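Storage Temperature and Mass Loss in Bell Peppers
Project report, Food Science Laboratory II
Kazue Kobori
26 November 2025

1. Background

Bell peppers lose water through the skin and, to a greater extent, through the stem end. A grower near Drikville reported that fruit held at the Griketgate packing shed in June went soft before it reached the store. This project compared mass loss at two storage temperatures.

2. Method

Forty-four peppers of the Guthrie variety were obtained from one harvest. Fruit with cuts or bruises had been removed by the grower. The peppers were divided evenly between a cold room at 7 °C and a shelf at room temperature. Each was weighed daily on the same balance, and firmness was scored by hand on the Holivis scale.
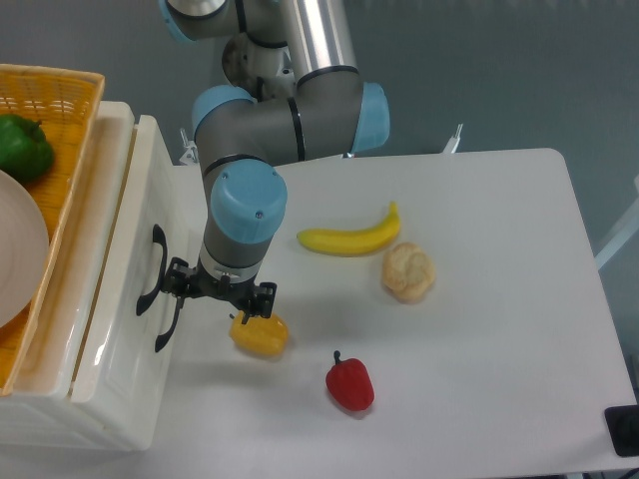
Figure 1. Yellow bell pepper on its side, stem attached.

3. Results

Mass loss was higher on the shelf than in the cold room on every day of the trial. Wrinkling began at the shoulders, near the stem, and spread downward. Two peppers from the shelf group developed mold and were left out of the averages.

4. Discussion

The result agrees with the usual advice to keep peppers cool but well above freezing. Humidity was not controlled — the cold room was also the damper of the two — so the effect of temperature alone cannot be separated from it. A repeat trial should use sealed boxes with a salt solution to hold humidity constant. Sealing the stem end with wax was considered but left for later work.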